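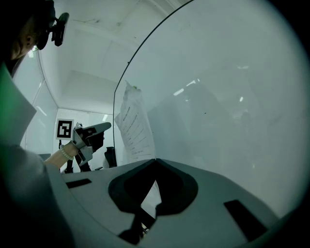 Fig. 1. A head in silhouette, seen from below in profile.

Building Environment I
Unit 7: Daylight, Contrast and Glare
Instructor: Fengying Jia
Lab sections: Yuxi Zou

Read chapter 4 of the course packet before the lab. Bring a calculator and your light meter.

Terms

Illuminance is the light falling on a surface. We measure it in lux. Luminance is the light leaving a surface in a given direction, measured in candelas per square meter. A black desk and a white desk under the same lamp have the same illuminance but very different luminance. The eye responds to luminance, so a meter reading taken at the desk tells you only part of what a person sitting there will see.

Contrast

The eye adapts to the average brightness of what it is looking at. When the background is much brighter than the subject, the subject goes dark and detail is lost. Faces are the usual problem in meeting rooms with a window behind the speaker. In Fig. 1 an ear and part of the face can barely be made out. Fixes include moving the seat, adding light on the near side, or lowering the brightness of the background with a shade.

Worked case: the Dernberg reading room

The room has tall south windows and tables set at right angles to them. Readings were taken in April at noon under a clear sky.

Table next to the window: 3,415 lux
Table at the back wall: 869 lux

Divide the first by the second to get a ratio of 3.9 to 1. Both tables are bright enough for reading. The complaints came from readers who faced the glass.

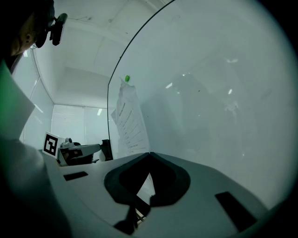

Glare comes in two kinds. Direct glare is from a source in the field of view, such as a bare lamp or a patch of sky. Reflected glare is from a shiny surface that sends light toward the eye. For a flat sheet, use the rule that the angle in equals the angle out. A curved one has to be taken in small pieces, each facing its own way. The large clear panel in Fig. 2 bends around the space and has pale light reflected across it. Tilting a sheet like that may move the reflection without getting rid of it.

Homework

1. The Hou building lobby has a desk reading of 32 lux at night. Find the ratio to the back table at Dernberg.
2. Sketch a sight line from a seated reader to a flat glossy page and mark where a lamp would cause glare.
3. Read the Torkero and Hutell shade sheets in the packet. Pick one for a west window and explain your choice in half a page.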